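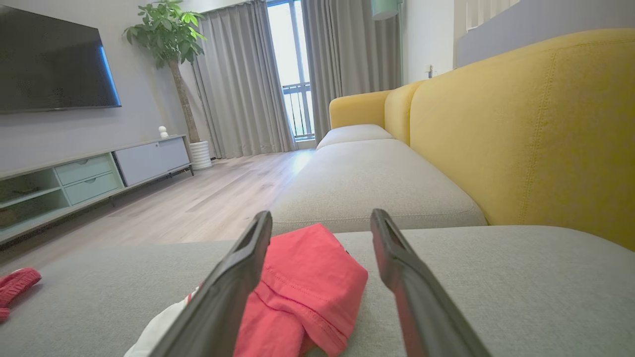
Viris House Residents' Group
Minutes, August, 2 pm

1. Lounge sofa
The grey seats are to be kept clear of laundry after 8 pm. Folded items go to the Prellel cupboard.

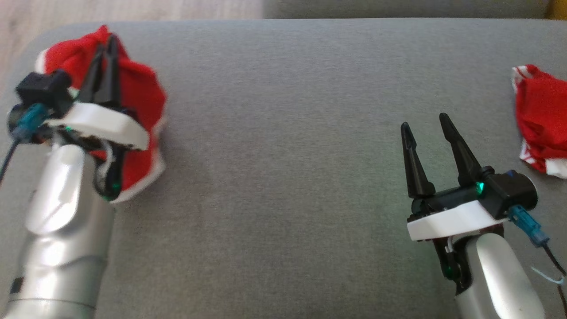 Red and white cloth items on the grey seat.

2. Lost property
Unclaimed cloths will be held until the next meeting – colour to be noted on the tag.
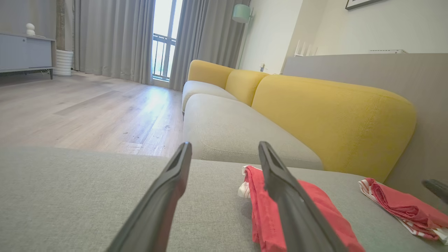

Two red and white cloths, lounge sofa.

3. Upholstery
Moved and carried: that $200 be set aside for cleaning the grey fabric. 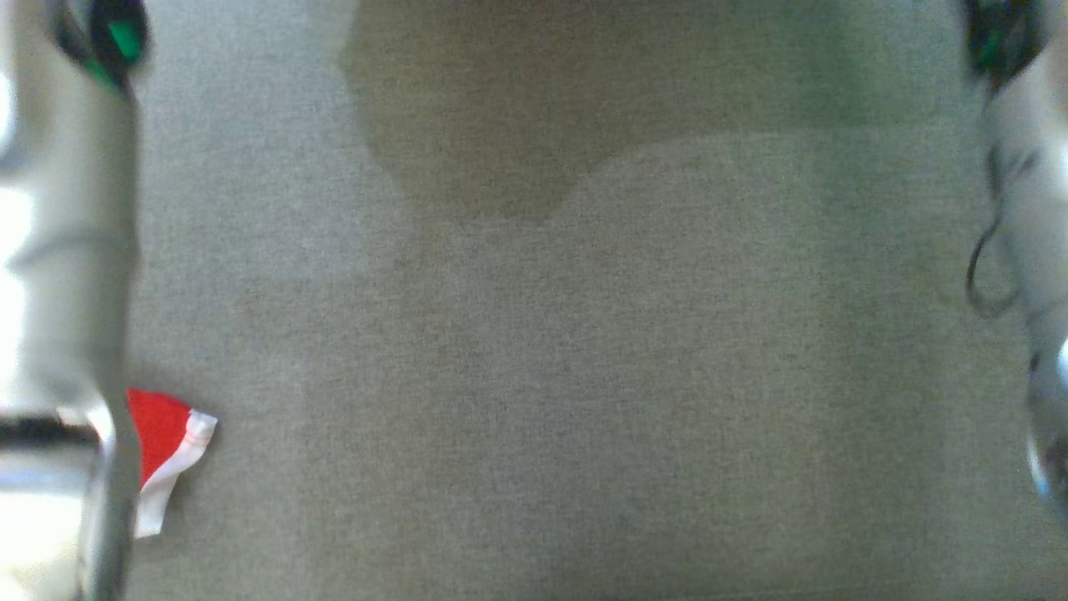
4. Next meeting
September, Baloch Room. Meeting closed at 2:40 pm.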